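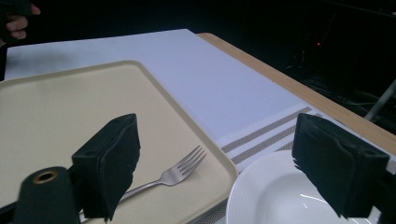 **Hand-Held Teaching Tools / Grippers**

# Prorar Hand Gripper

The Prorar is a two-finger gripper you hold in your own hand. You do the job the way you'd like the robot to do it, the camera on the tool records what the fingers are up to, and your robot policy learns from that. No arm needed at the table, no leader rig to bolt down, and you can carry the whole thing into a kitchen under one elbow (we do this a lot!).

We built it at Graliston after a long stretch of teaching arms by remote control. Remote control still has its place, and there's a section on it further down, but for table setting, clearing, sorting and most other household work, holding the tool yourself is so much quicker and so much more fun. New people are usually recording usable takes before their coffee is finished.

## Foam fingers

The fingers are wide blocks faced with black foam. Foam is our favorite part of the whole design. A fork lying flat on a tray is a mean little object: thin, smooth, and curved just enough to roll out of a hard grip. Foam gives way around the neck of it and holds on. The same pads will take the rim of a ceramic bowl without that awful clink.

Foam does wear. It goes fuzzy first, then it starts to tear along the lower edge where it meets bowls and table corners. Fuzzy is fine, and plenty of our own sets have been fuzzy for months. Once a torn piece hangs down far enough to catch on things, change the pad. They peel off, and new ones go on with the sheet of adhesive in the bag. Press for a slow count of 20 and leave them overnight if you can.

Please change both sides together. A fresh pad opposite a worn one shifts the grip off center, and a policy trained on that will learn the shift along with everything else.

## What it's like to use

Squeeze to close, let go to open. The fingers move toward each other at the same rate, and the spring is light enough that a full afternoon of picking up cutlery doesn't leave your hand sore. The balance took us four tries to get right. The weight sits just ahead of your knuckles, so pointing the fingers down at a tray feels natural.

The camera looks along the fingers, and both fingertips stay in view when they're spread. That matters more than any other spec on this page. When you watch a take back, you see the fork, the tray under it and the two fingers coming in from either side, all at once, and so does the policy. You can tell right away if an approach was sloppy.

## Getting good takes

A few habits from our own table:

- Start each take with the fingers fully open and hold still for a second.
- Move at the speed you'd want from the robot. Most people go too fast on day one.
- Turn the fork between takes. Diagonal, straight, tines toward you, tines away.
- Put a cloth down. Plain white works nicely with the black fingers, and a striped placemat or two keeps the table from being too tidy.
- Swap trays and bowls often, and leave some takes with the bowl partly hidden behind a finger. Robots will meet that too.
- Keep your free hand out of the way when you can, but don't throw out a take over a few fingers in the corner.

How many takes do you need? For one fork and one tray, we were pleasantly surprised by 200. Our full table-setting set, with bowls and placemats and a lot of rearranging, stands at 477 and we're still adding to it.

## Using it with remote control

If you already steer an arm from a distance, the Prorar fits in alongside. The Urnel wrist adapter puts the same finger blocks and the same camera on the end of an arm, so takes recorded by hand and takes recorded by remote line up. Our usual plan is to do the bulk by hand, then use the remote for the spots where the arm gets stuck, often right at the tray rim. Those correction takes are short, and a handful go a long way.

## In the box

- Prorar hand gripper with camera fitted
- One pair of foam fingers, attached
- Two spare pairs of foam pads with adhesive
- Data cable, long enough to reach the floor and back up to a desk
- Wrist strap
- Printed setup card

## Details

| | |
|---|---|
| Fingers | Two, moving together |
| Finger facing | Black foam, replaceable |
| Hand | Left or right |
| Spring life | Bench tested to 1,000 full squeezes per pad set, no change in feel |
| Arm mounting | With Urnel adapter, sold separately |
| Recording software | Included, free updates |

## Goes well with

**Urnel wrist adapter.** For putting the same fingers on your arm.

**Vlček pad pack.** Ten pairs of foam pads in soft or medium. Soft for cutlery, medium for bowls and mugs. If you're only getting one, get medium.

**Narrow finger set.** New in June. Slimmer blocks for drawers and dish racks, same foam, same mounting screws.

Orders leave our Graliston workshop within two working days. Pad packs ship by letter mail, so those tend to arrive first.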